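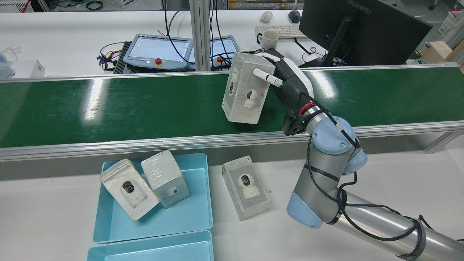 Produção industrial de Brernby recua em abril; encomendas resistem

15 de julho de 2020

O índice de produção industrial da região de Brernby fechou abril com queda de 4,2% frente ao mês anterior, na série com ajuste sazonal, segundo boletim divulgado pela consultoria Endow. Na comparação interanual, o recuo foi de 7,9%. Os dados são definitivos e substituem a estimativa preliminar, que apontava contração mensal de 4,6%.

A revisão decorre da incorporação de respostas tardias de estabelecimentos de menor porte. O boletim abrange 2,883 estabelecimentos (em milhar e unidades: 2.883), dos quais 1.106 informaram redução do volume produzido e 412 informaram aumento. Os demais declararam estabilidade, definida na metodologia como variação inferior a um ponto percentual em qualquer direção.

Por categoria de uso, os bens de consumo duráveis tiveram o pior desempenho, com baixa mensal de 9,1%. Bens intermediários caíram 3,4% e bens de capital, 2,8%. Os bens de consumo não duráveis ficaram praticamente estáveis, com variação de 0,1%, sustentados por alimentos e produtos de limpeza.
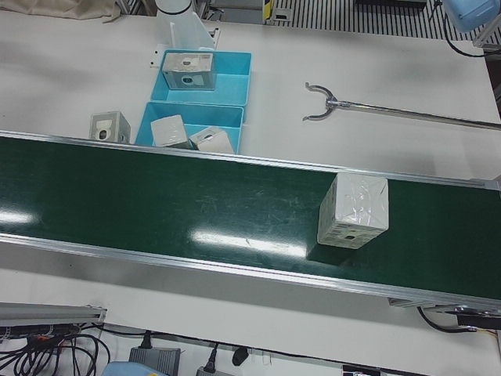

Emprego e horas trabalhadas

O pessoal ocupado na indústria diminuiu 1,3% em abril. As horas pagas caíram 5,0%, diferença que a Endow atribui à redução de jornada e à antecipação de férias coletivas. A folha de pagamento real encolheu 2,2%. O distrito industrial de Alden concentrou a maior parte dos desligamentos, com saldo negativo de 1.000 postos, quase todos em metalurgia e autopeças. Em Cârstea, onde predominam embalagens e produtos químicos, o saldo foi nulo.

A utilização da capacidade instalada passou de 76,8% para 72,5%. O indicador é calculado pela média ponderada das respostas, com pesos fixados pelo valor adicionado de cada ramo, e não inclui unidades com paralisação total durante o mês de referência.

Encomendas e estoques

A carteira de encomendas recuou 0,7%, resultado melhor que o da produção. Com isso, a relação entre estoques e vendas caiu de 1,42 para 1,38. Os pedidos externos subiram 0,9%, e os internos cederam 1,5%. 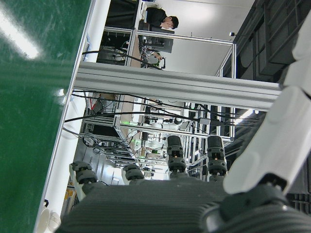

Foto: Divulgação

Os preços na porta da fábrica tiveram alta de 0,3% no mês e acumulam 2,6% em 12 meses. O componente de insumos importados avançou 1,8%, refletindo o câmbio, e o de energia recuou 2,1%.

A Endow manteve inalterada a ponderação setorial do índice. A próxima edição do boletim trará os resultados de maio, com a abertura por distrito e a revisão dos fatores sazonais da série.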